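Home | Boards | Household & Home | New posts | Search

Sharing one bathroom between five people — how do you cope?

plasska_mum
We moved in April and went from two bathrooms to one. There are five of us, and mornings are a muddle of towels, elbows and shouting through the door. I'd love to hear how other big families manage, especially with teenagers who think a shower should last 21 minutes!

Zonwood
Oh, you have my sympathy. We put up a rota and stuck to it for 3 weeks, then my son lost interest and so did I. What lasted was moving things out of the room altogether. Hair gets dried in the bedrooms now, and toothbrushes live in a plain clear cup on a table.

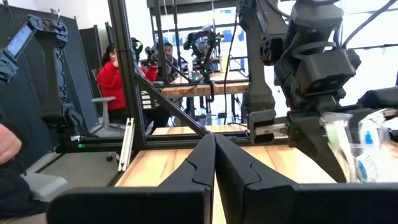 Posted by Dzintra Grīnberga, 7:40 am

I'm with Zonwood on the hair drying, but I can't agree about toothbrushes. Mine would wander off and brush their teeth on the couch (I know my children). Ours stay by the sink, and the early risers go first.

Gediminas V.
A rota can work if the kids write it themselves — ours did, and they're far stricter than I ever was.

plasska_mum
Thank you all, this is so kind. I'll try the hair drying first and let the girls fight over the rota tonight.

Contact us | © Brikier Boards | Back to top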